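Starkent Students Teach Robot Arm to Handle Processors

2026-09-17

The robotics club at Starkent Technical College has entered a chip-handling project in this year's Imau Student Automation Challenge. The team of eight is training a small arm to pick up a desktop processor, carry it to a socket and set it down without bending anything.

Work started over the summer in the college's electronics lab. The club named the project Gakis and built it on a budget of $2,000, most of which went toward the arm. The final bill came to $2,270, and the club covered the difference with a repair day for old computers.
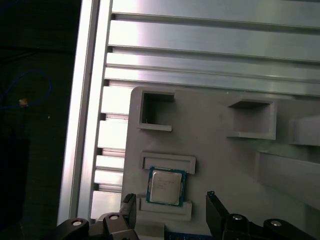
Students drew the fixture themselves and went through four versions before settling on the current one. Earlier nests held the chip too tightly — the gripper would lift it at an angle and drop it short of the socket. The club has also slowed the arm down for the last part of each move.

Teams at the challenge get a single table and one hour to set up. Scores are based on finished placements, with points taken off for any part that has to be reset by hand. The regional round will be held at the Cozma Center in late September. Admission is free and open to the public.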